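Kistness Laundry Notes
A data card for a collection about folding, sorting and putting away clothes

Maintainer: Eetu Kiiskinen
Last edited: 2022-03-17
Status: usable, with reservations listed under Reservations

What's in it

Kistness is a set of written records about household laundry after it has been washed and dried. Each record covers one garment or one flat item (towel, pillowcase, the tablecloth that only comes out in November) and says what it was, what state it started in, how it was folded, and where it ended up. There are 400 records. Of these, 300 are garments and the rest are flat items, which are easier to fold and harder to care about.

Washing is out of scope. So is ironing, which I gave up on in my twenties and have no plans to document. Socks are in scope but have their own file, for reasons that will be clear to anyone who has owned socks.

Layout

records/ has one plain text file per item
socks/ has the same thing, with more missing values
vocab.txt lists the words used for starting states and folds
shelves.txt maps shelf names to shelves
CHANGES is mostly apologies

A record looks like this:

item: sweatshirt
fabric: knit, medium weight
start: bunched
fold: thirds, then half
destination: kuusisto-2
refolds: 1
note: left sleeve escaped

The fields item, start, fold and destination are always filled in. The rest are filled in when I remembered. A missing refolds field means I didn't write it down. It doesn't mean zero, and anyone who computes an average on the assumption that it does will get a very flattering picture of my folding.

Starting states

Four words are allowed in the start field.

flat: the item could be folded without first being rearranged. Rare in the wild.

draped: over a chair, a rail or a door, with one main fold that gravity put there.

bunched: gathered in on itself, but with at least one edge you can find without digging.

balled: no edge to be found from outside. You have to pick it up and shake it, and hope.

The line between bunched and balled took up most of an argument with myself. An earlier version of vocab.txt had a fifth word, "wadded", and I could never apply it the same way on two different evenings. All 40 wadded items were read again and moved to one side or the other. If you have the old file, throw it out.

Gray knits

I own too much gray. This was pointed out to me before I began the collection and has been confirmed by it. Heather-gray knits are the largest group among the garments, and the notes on them are the longest, mainly because one heap of gray jersey looks very much like another until you find something to go by. Seams help. So do cuffs, hems and any kind of stripe. A deep crease doesn't help at all, as it can pass for the gap between a sleeve and a body and has fooled me often enough to deserve its own line in the vocabulary (see "false gap").

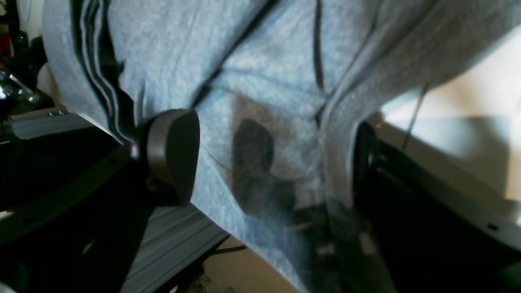 How do you find the top of a sweatshirt when it's all bunched up?
Feel for the ribbing. The neck band is the shortest closed loop of ribbed knit on the garment; the cuffs are smaller but sit at the ends of long tubes, and the hem is much wider. Once you have the neck, hold it by the shoulder seams and let the rest drop.

The same method works on most pullovers. It doesn't work on anything with a hood, where the neck is buried and what you get hold of first is usually the pocket. Hooded items carry the tag hood: yes in the optional fields, and you may want to leave them out of anything you intend to feel good about.

Folds

thirds, then half: sides in, then bottom to top. The default for tops.

half, then half: towels, pillowcases, T-shirts on a bad day.

roll: gym clothes, and whatever is going in a bag.

hang: not a fold. It's in the list so that shirts have something to say for themselves.

other: see note. The notes under "other" are worth reading once. Please don't train your children on them.

Fitted sheets are all marked "other". I have watched people fold a fitted sheet into a neat rectangle and believe them completely. Mine go into the cupboard as a sort of cushion.

Destinations

Shelf names come from the furniture. Kuusisto is the tall cupboard in the hall, numbered from the top, so kuusisto-1 needs a stool and holds things we don't expect to want. Vonico is the chest of drawers, top drawer vonico-a and so on down. Jallico is the open rack by the bathroom, which takes towels and has no numbers because everything on it slides into one pile by the end of the week anyway.

There is also a destination called chair. I thought about leaving it out. But 116 items went to the chair before they went anywhere else, and a data card that pretended otherwise would be describing some other household. Where an item moved on from the chair later, the second destination is in the note. Where there is no second destination, it's a fair bet the thing was worn straight off the chair, and I'd ask you to let it go.

How the records were made

One basket at a time, in the evening, on the bed or the kitchen table. I took an item from the top of the basket, wrote down the starting state before touching it, folded it, put it on a stack, and wrote down the rest. Stacks were carried to their shelves at the end of each basket. The first few baskets were done the other way around, with everything folded first and written up afterward, and the starting states in those turned out to be mostly imagination. I dropped them.

Refolds are counted from the moment an item is put on the stack. If it was taken off and folded again, that's one. If the stack fell over and it had to be redone, that's also one, with "stack" in the note so you can filter it out.

Fabric is by feel and by label where the label could still be read. "knit" and "woven" are reliable. The weights (light, medium, heavy) are one man's opinion and drift over time. Toward the end I seem to have decided that everything was medium.

Reservations

One household, one folder, one set of habits. I'm right-handed, and it shows: sleeves that escape are usually left ones.

The same garment can appear more than once. There's no garment ID, so two gray sweatshirts may be one gray sweatshirt on two different evenings. I tried adding IDs afterward and had to stop when I found I couldn't tell them apart either.

Baby clothes, suits and anything with a zipper down the whole front are barely covered.

The socks file has pairs and singles. A single is recorded as single for that basket only. Some were reunited later, and those later records don't point back to the earlier ones.

Using it

Do what you like with the records, and keep the vocabulary file with them, as the words aren't much use without it. If you add your own household, please use your own shelf names and keep the four starting states as they are. Corrections are welcome, especially to the sock file. Send the record name and the line you'd change. Advice on fitted sheets can go in the same message, and I'll read it last.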